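Mindura Community Workshop
Course handout: Building a Hand-Held Two-Jaw Gripper
Unit 4: Fingertip pads, jaw alignment, and work on soft goods
Revised April 21, 2023

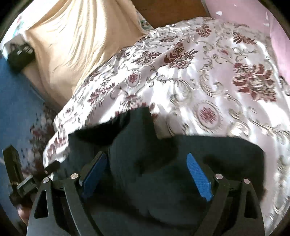
Mesfin Tekleab objected, when the outline of this unit was circulated, that cloth is the wrong place to begin. A folded garment has no fixed edge, he wrote, and a student whose jaws are out of line by the width of a pencil mark will blame the cloth every time. He asked that rigid blocks come first and that fabric be held back until the jaws close evenly.

The order of work below adopts the first half of his request. Rigid blocks are used for alignment in Section 2. Fabric follows in the same session, in Section 3, and is not deferred to a later unit.

1. Scope

Students arrive at this unit with the arm plates cut, the pivots fitted, and the trigger linkage moving freely. The unit covers mounting the fingertip pads, squaring the jaws, and the first closing tests. Motor drive is treated in Unit 6. Students building at home may complete all of Unit 4 on a kitchen table or a bed, provided that the surface is clear of pins and loose hardware.

2. Pads and alignment

Each jaw carries one textured pad on its inner face. The pad is flexible; the plate behind it is not. When the jaws meet a soft object, the pad should bend a little and spread the load along its length. A pad that is glued over its whole back cannot do this. Fasten it at the two ends only.

Screws at the pivots are to be tightened in pairs, left and right in turn. If one side is brought up fully before the other is started, the arms will lean, and the pads will touch at the tip before they touch at the heel. Thread-locking compound is applied after the alignment check has been signed, not before it.

To check alignment, close the jaws on a strip of copy paper and pull gently. Repeat at the tip, the middle, and the heel. The drag should feel the same in all three places. Then close on the smallest of the wooden blocks from the Flakley set and look along the plates from behind. Both arms should make the same angle with the block.

3. Closing tests on fabric

Dark clothing laid on a patterned bedspread makes a useful first trial. The operator has to take up the upper cloth and leave the lower one where it is. Satin slides easily, and a jaw that digs too low will bring up a fold of it together with the garment.

Approach from above with the jaws open and one on either side of the bunched cloth. Lower the tool until the pads touch the fabric — no further — and close slowly. Lift by the width of a hand, hold, and set down. Record the result as a clean lift, a double lift, or a slip.

A complete set for this unit is 68 closings, divided as the student sees fit between cotton, knit, and satin. The pads supplied in the Teshome kit are expected to last for 2000 closings under ordinary use. Inspect the grip texture after every 200 and replace both pads together. A new pad set against a worn one will pull the cloth to one side.

4. Records

Results are entered on the log sheet in the Himico binder at the front bench. Students working at home may copy the columns by hand: trial, fabric, result, remarks. The remarks column should state where on the pad the cloth was held.

5. Reading before Unit 5

Workshop notes, section on friction and compliance. Students who have not yet cut the second pair of spacers should do so before the next meeting. Stock is kept in drawer 344.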